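Clurnlow Folding Work Table, Pale Top

Item no. 3493
Sold by Sedcombe
Tables > Work and Craft > Folding

Overview
Specifications
Care
Delivery
Reviews (3)

The Clurnlow is a folding table with a plain, smooth top in a pale off-white. It is made for cutting, sorting, wrapping, folding laundry, laying out parts and other jobs where you want to see what you have put down. The top has no pattern, no printed ruler and no logo. It is one piece from edge to edge, with no center seam, so paper and fabric slide across it without catching.

We have carried the Clurnlow since the first version, which had a gray frame and a slightly narrower top. The current version has a wider top and a better latch on the legs. If you own the older one, the new feet will fit it but the new latch will not.

About the color

The color is listed as Chalk. Under cool light it reads as light gray. Under a warm bulb it leans a little pink. Customers sometimes order it to match a white desk and find that it is softer than white, so if you need a close match, order a sample chip first. Chips are free and go out by regular mail.

The finish is low sheen. Overhead lights show on it as a soft bright area with no hard reflection, and shadows from your hands or a lamp arm stay soft too. Like any pale surface, it shows ink and coffee right away.

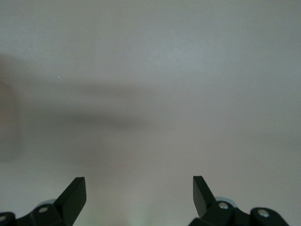
The top is bonded to a rigid core and the underside is sealed, so the table can be kept in a garage or basement as long as it is stored off the floor. Stand it on its long side with the legs folded in. Do not stack other furniture on top of it when it is lying flat.

Legs and latch

The legs are steel tube with a powder coat. Each pair swings out and locks with a spring latch, which you release by pressing the tab and folding the pair toward the middle. The latch is stiff for the first week or two -- a drop of light oil at the hinge helps. Check that both latches have clicked before you put weight on the table.

Each foot has a threaded leveler with 10 mm of travel. On carpet, turn the levelers all the way in.

Specifications

Top: one-piece, smooth, Chalk
Edge: rounded on all four sides
Legs: folding steel tube, powder coated
Maximum load: 200 lb, spread evenly
Leveler travel: 10 mm
Assembly: none, other than screwing in the four feet
Indoor use only

In the box

Table
Four feet with levelers
Hex key
Care card

Care

Wipe with a damp cloth and a little dish soap, then dry. For pen or marker, use rubbing alcohol on a soft cloth and rinse afterward. Do not use scouring powder, steel wool or melamine sponges. They will not cut through the surface, but they leave a dull patch that cannot be polished out.

Use a cutting mat under knives and rotary cutters. Put a trivet or board under hot pans, irons and glue guns.

Delivery and returns

The table ships flat in one carton. Delivery is to the door. Saturday delivery is offered in most areas and can be picked at checkout. Please open the carton and look over the top before you sign, paying attention to the corners.

Unused tables can be returned in the original carton. We cannot take back a table once the feet have been fitted and the top has been used.

Goes with

Hiltis Cutting Mat, large
Hiltis Clamp Lamp
Ansari Rolling Drawer Unit, fits under either end

Reviews

Apolline Lemaire
I sew and needed something I could put away on weekends. Dark thread and pins are easy to spot on this top. It is heavier than my last table and I need to slide it instead of lifting it. Four stars for that.

Ultan Ó Dubhghaill
Bought two and put them end to end for packing orders. The heights matched once I set the levelers. One carton came with a crushed corner and the replacement got here in four days.

Kianoush Hosseinzadeh
Good table. The color is grayer than I expected from the name. The latch was very stiff until I oiled it, now fine.

Stock: 576 at the main warehouse
Next shipment due in September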